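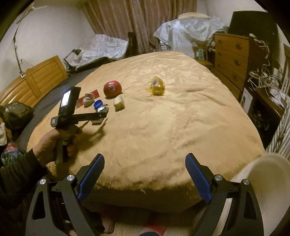
¡Hola otra vez! Soy Gwendolyn y hoy os cuento cómo cuido una pinza de robot, que es como una mano pero con solo dos dedos. La mía se llama Lutadeo y ya ha cogido 1,895 cosas: tapas, bolsas, calcetines...

Primero miro las almohadillas. Tienen rayitas en relieve, igual que las suelas de tus zapatillas, y sirven para que nada resbale. Si se llenan de pelusa (¡las sábanas sueltan muchísima!) les paso un trapito húmedo y espero a que se sequen.

Luego vienen los pasadores, unas piezas redondas que unen las barritas y las dejan girar, como tus codos. Abro y cierro la pinza despacio y escucho. ¿Cric, cric? Entonces le falta una gota de aceite - una, no media botella, como eché yo en mayo.

Cada 400 agarres cambio las almohadillas. Las viejas las guardo en un bote, y ya casi no cierra.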